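Tevow Table Set
Setting Up and Storage Guide

Section 4: Preparing the table and sorting the pieces

Read this section before you tip anything out of the bucket. Setting up takes very little time once the table is clear, and most of the problems people write to us with come from starting on a cluttered or sticky surface.

4.1 What you need

A flat table with a smooth top.
The storage bucket and its contents.
A soft cloth, slightly damp.
A dry cloth.
A shallow tray, if you want one for small pieces (not supplied).

The set can be used on the Kilov table or on any other table of a suitable height. A plain wooden top works well. Glass tops can be used but the pieces slide more easily on them, and a thin mat is recommended.

Note: The table must stand level. If it rocks, turn the adjustable foot at the lower corner until all four legs touch the floor. On tables without adjustable feet, fold a piece of card and place it under the short leg.

4.2 Cleaning the table top

1. Take everything off the table, including cloths, mats and cups.

2. Wipe the top with the damp cloth, working along the grain on wooden surfaces.

3. Look across the surface from a low angle, with a window or lamp on the far side. Old tape, glue and dried spills are hard to see from directly above but show up clearly this way.

4. Lift any leftover tape with a fingernail. If the glue stays behind, rub it with a cloth dipped in warm water and washing-up liquid. Do this a little at a time.

5. Dry the top fully before you put any pieces on it.

Caution: Do not use a knife, a metal scraper or wire wool on a wooden top. Do not use white spirit or nail varnish remover on an oiled or waxed surface. Both will leave a pale mark that cannot be polished out.

4.3 Placing the bucket

The bucket goes on the table, not on the floor or a chair. It is used throughout, both for taking pieces out and for putting them back.

1. Stand the bucket at the far side of the table, away from the edge nearest to you.

2. Check that the whole base is on the table. No part of it should hang over the edge.

3. Turn the bucket so that the label band can be read from where you are working.

4. Leave a clear area between the bucket and the front edge. This is the working area, and it should stay free of anything that is not in use.

Left-handed users may prefer to have the bucket a little to the right of the middle. It makes no difference to the rest of the instructions.

Caution: A full bucket is heavier than it looks. Carry it with one hand under the base. Do not lift it by the rim when it is full to the top.

4.4 Taking out the first piece

Start with one of the flat green rings. They lie steady on the table and are easy to find again.

1. Take one ring from the top of the bucket. Do not dig for pieces lower down, as this pushes others over the rim.

2. Lay the ring flat on the table beside the bucket. The large hole is in the centre, with the smaller holes around it.

3. Press lightly on one side of the ring. It should not tip. If it does, there is something underneath it. Lift the ring, wipe the table and try again.

4. Look through the smaller holes and check that they are clear. Dust and crumbs can be removed with a dry toothbrush.

With the first ring laid down, the table should be arranged much as it is here: bucket at the far side, ring close to it, and bare wood in front.
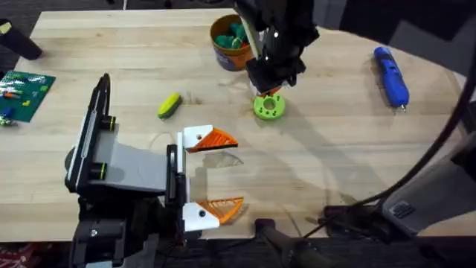 4.5 Sorting the rest

Sorting is done in small batches. Tipping the whole bucket out at once is quicker to begin with, but pieces roll off the table and the working area is lost.

1. Take out one handful and spread it in the working area so that no piece lies on top of another.

2. Move the green pieces to one side and the red pieces to the other. There are fewer red pieces, and they are best kept in the tray if you have one.

3. Stack matching rings with their small holes in line. Keep the stacks low. Tall stacks fall over when the table is knocked.

4. Put aside any piece that is cracked or bent, or has a sharp edge. Do not return it to the bucket.

5. Repeat with the next handful when the working area is clear.

Note: You do not have to sort the whole set in one go. If you stop part of the way through, put the sorted pieces in separate bags before returning them to the bucket — otherwise the work will have to be done again.

Warning: Small parts. Keep the set away from children under three. Check the floor under the table when you have finished, including any dark carpet or rug, where green pieces are hard to see.

4.6 Putting the set away

1. Return the large flat pieces first and lay them at the bottom.

2. Add the smaller pieces on top, shaking the bucket gently from side to side so that they settle.

3. Stop when the pieces are level with the rim. If some are left over, take out the top layer and lay it in again more neatly. Do not press down hard.

4. Wipe the outside of the bucket with the dry cloth. Keep water off the label band, which may lift at the join if it gets wet.

5. Store the bucket upright in a dry cupboard, away from radiators and direct sun.

4.7 Replacement parts

Spare rings are sold in bags under part number 907. The replacement label band is part number 42. Both can be ordered from Zervas, which handles spare parts for the Tevow and Grukivero ranges. Have the code from the base of your bucket to hand when you order, as buckets made before July last year take a narrower band.

Section last revised Apr 23, 2026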